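Working papers / Workplaces and objects

4.2 The bench and what stays on it

The Rusley room is used for small assembly work with printed parts. It has one main bench, a desk for writing and computer work, and further tables that take whatever the first two cannot hold. The bench top is butcher block in a light wood. People who use the room call it the Wollar bench, after the workshop it came from, and we keep the name in the text.

We visited the room 11 times in the spring, mostly in the afternoon. Each visit began with a short walk past all the surfaces, during which one of us wrote down what was lying on them and where. We did not ask for anything to be moved or put away. Objects were sorted into 2 groups: those in use for the task at hand, and those that had come to rest. The second group is the subject of this section.

Fastening sets the terms for the rest of the bench. A part is seated in its fixture, the bit is brought down on it, and the space next to the fixture has to stay open enough for a hand to reach in. Users kept this zone fairly clear. Past it the rules were looser. Printed rings and discs were often left flat on the wood within easy reach, sometimes across several visits. Ovidiu Cârstea, who kept the bench log in April, told us that a ring lying flat "is parked, not lost," and that he would not pick one up unless he knew which job it belonged to. Screws were handled differently. They went back into a tray at the end of the day, even when the job was half done.

A second kind of resting object had no link to assembly at all. Cups were the most common. We also noted a holder of wooden utensils, small printed pieces, and items that had clearly come from someone's pocket or bag. In interviews these were described as belonging to the room, and only twice was an owner given. Arash Moradi pointed out that a cup at the edge of a bench marks a working place as well as a name card does – others tend to set their own things down on the far side of it. Our position notes agree with this for the bench, though less so for the desk, where the keyboard and screen already fix where a person sits.

The desk was fuller than the bench at nearly every visit. It held a large monitor with its keyboard, and small things gathered at the front edge and toward the wall. Up to 20 objects were logged there in a single pass. A laptop was often open nearby as well, so that someone at the bench could glance up at a screen without going over to the desk. Cables caused the most complaints. In the Strachan workshop, which we visited for comparison, all cables ran below the table top, and resting objects spread evenly over the surface. In the Rusley room they ran on top in places, and things collected on one side of them.

Clearing was rare and nearly always partial. On one Friday the bench was wiped down for a delivery from Mirach, and everything on it was moved as a group to another table. Within 10 days most of it had come back, much of it to within a hand's width of its old place. When we asked about this, users did not recall having put the things back in any order. Two said they had only moved what they needed.

Bare circuit boards were an exception to most of what is said here. They were set down on the wood with their wires attached and were stepped around with some care. No one stacked anything on them, and they were the one kind of object that users would ask about before moving. 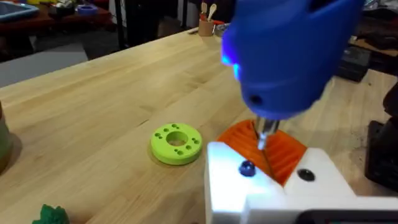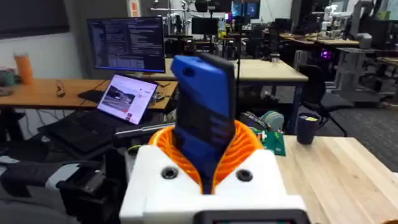
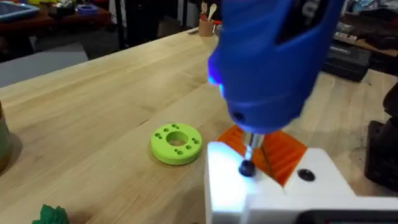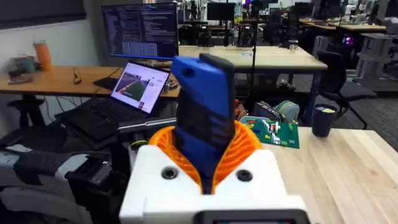 Figure 4. Surfaces in the Rusley room. First and third: the bit lowered onto the work, with a lime-green printed ring lying flat on the bench. Second: the wooden desk, with monitor and keyboard, and an open laptop. Fourth: a circuit board on the bench, the desk behind at left and a further table at center.

Last updated: April

Contact the authors | Copyright remains with the authors | Back to top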